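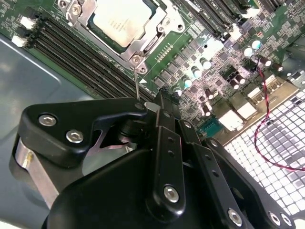 *Pin on the corner screw of the CPU socket, Monday afternoon.*

So, the question I get at every family dinner now is when a robot will do my job. I fix and rebuild servers for a living, in a small shop with two benches and a coffee machine that needs more repairs than the servers do. My aunt asks it kindly. My brother-in-law asks it with a grin. And I usually mumble something about screws.

Screws are my whole answer, really! Everybody pictures a robot lifting things or folding things, and sure, folding a towel looks hard. But have you ever worked around a CPU socket? You've got a tiny screw at the corner of a steel bracket, memory slots on either side of it, capacitors close by, and a whole lot of board that will not forgive you if you slip. I've been at this for six years and I still hold my breath a little.

Getting a thin metal pin to touch one of those screws is a real thing to be able to do. I want to be fair about that, since I've been pretty grumpy on this blog before (sorry, Clotilde, I know you read these). Touching a screw means you found it, on a crowded green board, inside a chassis with walls in the way. A couple of years ago I would have bet lunch against it.

But touching isn't turning. When I loosen a bracket like that, I go a bit on one side, then a bit on the other, and I'm feeling the whole time for the moment it gives. If it's stiff, I stop. If the driver starts to ride up, I stop faster. None of that is in the manual, and I couldn't write it down for you if I tried - my hand just knows. Then there's everything around the job: moving a loose wire out of the way, hunting for the screw that rolled under the bench, noticing that the last person used the wrong one.

Primo Zanetti, who I share the shop with, thinks I'm being sentimental. His view is that a machine doesn't need my hands, it needs a decent torque reading and the same model of board all day long. He may be right about that. If you had 2,060 identical servers to open up, I'd hand them over and go home early! Our week doesn't look like that, though. We get whatever comes through the door, and half of it has been "fixed" by somebody's cousin.

As for the house, I'd settle for a lot less. Empty the dishwasher without chipping my blue bowls, and match the socks (the other kind of socket work, ha). I'd pay real money for the socks.

Maybe I'll have a different answer by the next family dinner. For now I'm keeping my screwdrivers, and Primo still owes me a coffee filter.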